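Itia open day, Sat 25 February

Got to the Itia building in Carroll a bit after the doors opened and there was already a line for badges. Parking was 6 bucks, cash only, so bring some. I skipped the welcome talk and went straight upstairs, where the Gireo people had their two-arm robot going – that was what I'd driven 104 miles to see!

The job that morning was a little vanity cabinet and a tableful of makeup. I squeezed in next to a family with twins and stayed way longer than I meant to (my coffee went cold).

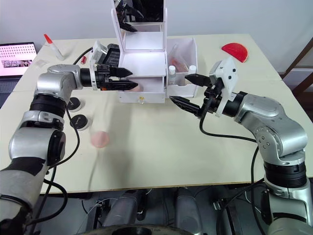 One gripper at the drawer, the other by the side compartment with the little white bottles.

I asked why makeup and got a good answer: puffs squash, bottles tip over, and compacts are slippery. They want nearly 1000 runs logged by September. I'd have liked a printed handout, but they were all gone by lunch.

Downstairs was mostly conveyor stuff from Calel, loud and fun for the kids. The chili was great too.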